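Skivora Paper Arts to Open Spring Card Exchange to Home Crafters

DRESTBRIDGE — Skivora Paper Arts announced today that its spring handmade card exchange will be open to home crafters for the first time. The exchange was previously limited to people enrolled in the studio's evening classes. Registration opens in March at the studio's Drestbridge location and at its Idamgate shop.

Each participant will make 6 cards on a shared theme and receive 6 cards in return, each from a different maker. The theme for this exchange is "From the Kitchen Garden." Cards may be stamped, die cut, embossed, watercolored or made with a mix of methods. Kits may be used for supplies, but the layout must be the maker's own.

"Our class members have traded cards with one another for years, and many of them have asked whether a sister or a neighbor could join," said Glykeria Gavalas, director of programs at Skivora. "We are pleased to be able to say yes."

The most recent exchange drew 83 participants. To prepare for a larger group, the studio has added 17 places to its free open-table evenings, where crafters may use the studio's die-cutting machines, embossing folders and ink pads. Open tables begin at 6:30 p.m. Participants should bring their own adhesive and card bases.

Finished cards must measure 4¼ by 5½ inches when folded and must fit in a standard envelope without extra postage. Buttons, thick bows and loose glitter are not accepted. Makers are asked to sign the back of each card and to list the stamp sets used.

Misaki Kuroda, who teaches stamping and coloring at the Idamgate shop, will lead a workshop for new participants. The session will cover fussy cutting, masking and shading with alcohol markers.
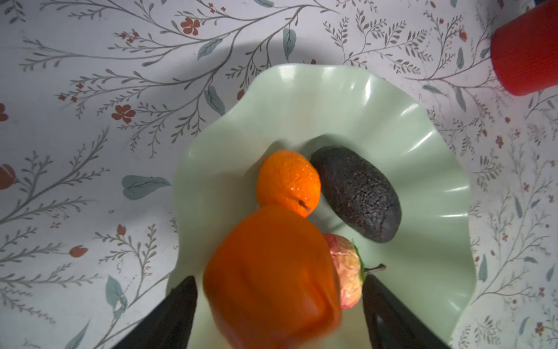

"A first exchange can feel like a lot of work," Kuroda said. "We will make one complete card together, start to finish, and everyone will go home with the pieces cut for a second."

A small selection of cards will be displayed in the Idamgate shop window after the exchange closes — makers may decline to have their work shown by checking a box on the registration form. Cards chosen for display will be mailed to their recipients when the display ends.

Paper for the workshop will be supplied by Říha, a maker of cotton and heavyweight card stock.

Registration forms and the full exchange rules are available at the front counter of both Skivora locations.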